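Fulerex Notes review: four months with a dictation app that mostly listens

I type for a living and my wrists have been complaining since last fall, so when my friend Graciela Toledo told me she had stopped typing her first drafts I wanted to know what she was using. It was Fulerex Notes, a dictation app for phone and laptop. I signed up that same evening and I've used it nearly every workday since.

Quick background on me, so you know whose opinion this is. I write grant applications and the occasional newsletter, I work from a spare bedroom, and I have a slight Rhode Island accent that every voice assistant I've ever owned has struggled with. I'd tried dictation twice before and quit both times inside a week.

Setup took maybe ten minutes. You make an account, read a few paragraphs out loud so it can learn your voice, and pick a hotkey. The sample paragraphs are about lighthouses for some reason, and there are 16 of them if you want the full training, which I did in two sittings. You can skip after the third one. I'd say don't. My accuracy was noticeably better once I'd read the whole set, especially with words like "quarter" and "harbor" that I apparently say like a fisherman.

The dictation itself is very good. I talk at a normal speed, it keeps up, and the punctuation lands where I'd put it most of the time. It loves semicolons a bit more than I do. Names are a mixed bag – it got Toledo right away, but it took four corrections before it stopped turning my colleague Eduardo Baptista into "Eduardo Baptist, a." Once you add a name to the personal dictionary it sticks, and the dictionary holds 200 entries on the regular plan. I'm at maybe half of that and I work with a lot of people, so I can't see it being a problem for most folks.

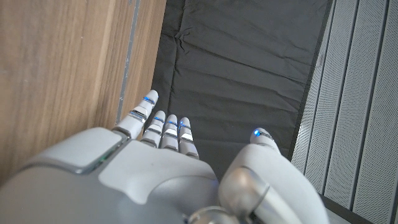 A robotic hand with its fingers reaching out over black fabric.

What I didn't expect to love was the cleanup button. You ramble for five minutes, press it, and it takes out the ums and the restarts and leaves your sentences alone. I've used tools that "improve" your writing into something that sounds like a bank letter. Fulerex has a slider for this, and on the lowest setting it really does just sweep the floor. On the highest setting it rewrote a thank-you note to my aunt so thoroughly that I deleted it and wrote the thing by hand. Keep it low!

The phone app is weaker. It works fine indoors, but outside with any wind it falls apart, and the sync back to the laptop can take a while if you've recorded something long. I lost a note once in March, a good one too, about a budget section I'd been stuck on for days. Support got back to me the next morning and couldn't recover it. They were nice about it and gave me a free month, and it hasn't happened again, but I now wait for the little check mark before I close the app.

Privacy, since people always ask me. There's an offline mode on the laptop that keeps everything on your own machine. It's slower and a little less accurate and you have to dig three menus deep to switch it on. I use it for anything with a client's finances in it. I wish it were a button on the main window, and I've told them so.

I also tried two competitors for a couple of weeks each. Brimel is cheaper and has a prettier screen, but it made me say "comma" and "period" out loud, and I felt like I was sending a telegram. Stundeo is probably the better pick if you mostly record meetings. It tells speakers apart well, and Fulerex can't do that at all right now. For one person talking to herself in a spare bedroom, though, Fulerex won easily.

The app keeps a running count of your notes, and mine says 1448, which is a silly number and includes a whole lot of grocery lists. My wrists are better. I still type my edits, and moving paragraphs by voice is a pain (you have to say "select from" and then the exact words, and heaven help you if you used those words twice). But the first draft, the part that used to hurt, I now do on my feet with a cup of coffee.

Good: accuracy after training, the low cleanup setting, quick support
Not so good: phone app in wind, slow sync, offline mode is buried, no speaker labels

Four stars out of five. I'd go to four and a half if they fixed the sync. I've paid for the year already, so I'll update this if the next version changes anything big.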